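Kiddale Street Names

A table of street names in Kiddale, with older spellings and the source each one was taken from. Last updated Aug 1, 2022.

The main file, streets.csv, has 2,564 rows, one per name. A street that was renamed has a row for each name, joined by the street_id column. Spellings are kept as printed, so Tarura Road also shows up as Tarrura Road in the older directories.

Columns: street_id, name, name_type, first_seen, source, notes. Blank means unknown. Years in first_seen come from the earliest source checked and may be later than the real naming.

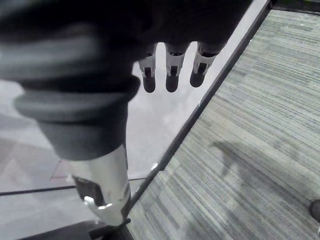
The source column uses 4 codes: map, directory, council and sign. Where 2 sources disagree on a spelling, both are kept and the notes say which one is current.

Known problems

Bendinum was a separate town for part of this period and its records are thin. Some 100 rows there have no source. Lanes behind Macapagal Avenue are missing.

Files are UTF-8, comma separated, with a header row. Free to reuse with credit. Please send corrections with the street_id and a note on where you found the name.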